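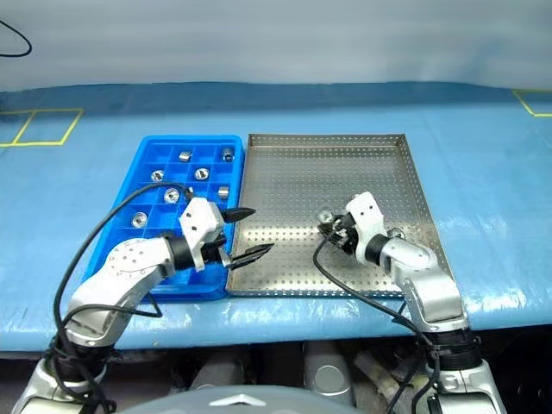

Willcombe does not have a cycling problem. It has a junction problem, and most of it sits at the bottom of Arango Street where the ring road comes in.

I have driven through that junction most working days for 28 years. I also cycle through it when the weather is decent, and I walk across it to get my paper. So I am not writing as a cyclist or as a motorist, and I am tired of letters from people who think they must be one or the other.

The council's plan, put out in June, is to close the left-turn slip road, hold lorries at a separate signal and give bikes and pedestrians their own green phase. The objection is that it will slow the traffic. It will. The council's own paper says the average wait in the morning will go up from 48 seconds to a bit over a minute. I have read a good deal of anger about those extra seconds, and I cannot share it.

The slip road was built when the Steltero depot opened, so that heavy vehicles could get out to the ring road without stopping. That made sense when there were fields on the other side. There are now two schools, a surgery and the Flandia estate, and everybody who lives there has to cross the slip road to reach the town centre. The drivers coming off it are looking right for a gap. The people crossing are on their left.

Deisy Ticona was knocked off her bike there two winters ago. She has spoken about it at public meetings, so I am not giving away anything private. She broke her hip and was off work for five months. The lorry driver was not speeding and was not on his phone. He did what the road layout asks you to do, and he did not see her. I have done the same thing in a car and been lucky.

Councillor Arnulfo Flores says training is the answer. He would like more courses for young riders and better mirrors on lorries. I am in favour of both. But the courses have been running for years, and many of the people who use this crossing are over 70 and on foot. You cannot train a woman with a shopping trolley to be visible from a cab she is standing directly beneath.

His other point is that the petition against the scheme has 1,083 names on it. That is a lot for a town this size and it should be taken seriously. I would only say that the petition asks people whether they want "longer queues and more congestion", and I am surprised anyone refused to sign. It does not mention the crossing at all.

There are fair criticisms. Kevin Quispe, who runs the tyre shop on the corner, will lose his loading bay for the length of the works and has been told nothing about where his deliveries should go. He ought to have had an answer before the plans were printed. The diversion through Mill Lane is also a bad idea – it is narrow, it has parked cars down both sides, and it will be full of vans by half past seven.

Those things can be put right without dropping the scheme. Move the loading bay round the side and send the diversion the long way, by the station.

The vote is on 18 July 2018, and comments can be handed in at the library until noon on the day before. I have sent mine.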